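How does a football transfer work?

Footballers do not always stay at one club for their whole career. When a player moves from one club to another, it is called a transfer.

Every professional player signs a contract. A contract is a written promise. The club promises to pay the player, and the player promises to play for that club until a certain date. If another club wants the player before that date, it has to ask the club first. Usually it offers money, and this money is called the transfer fee.

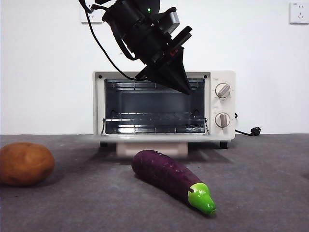
The fee goes to the old club. The player gets wages from the new club, and these are agreed separately. So there are two deals to sort out, and both have to be finished before the move can happen.

Most players have an agent. An agent talks to clubs for the player and reads the small print. Angus Harawira is the agent for Ruairi Galbraith, a winger who moved from Lasturby Town to Drurkis Rovers. The talks took 24 days. Ruairi kept training with Lasturby all that time.

Before a player signs, a doctor checks their heart, knees, ankles and general fitness. This is called a medical. If the doctor finds an injury, the new club may offer less money or change its mind.

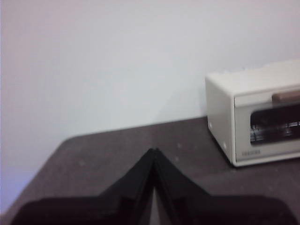
When can players move?

Clubs can only sign players from other clubs at certain times of the year. These times are called transfer windows. In many countries there are two, one in summer and one in winter. The last day is known as deadline day, and it can be very busy. Forms sent in late may not be accepted.

Some players move on loan. This means they play for another club for a while and then go back. Young players often go on loan to get more matches. Ruairi played his first loan game in September, in front of 442 people. His first home match for Drurkis had a crowd of 3,723.

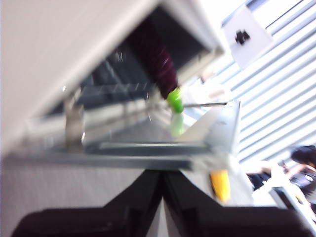
WORDS TO KNOW

Free agent: a player whose contract has ended. A club can sign a free agent without paying a fee.

Bid: an offer of money for a player. The club can say yes or no.

Wages: the money a player is paid for doing their job.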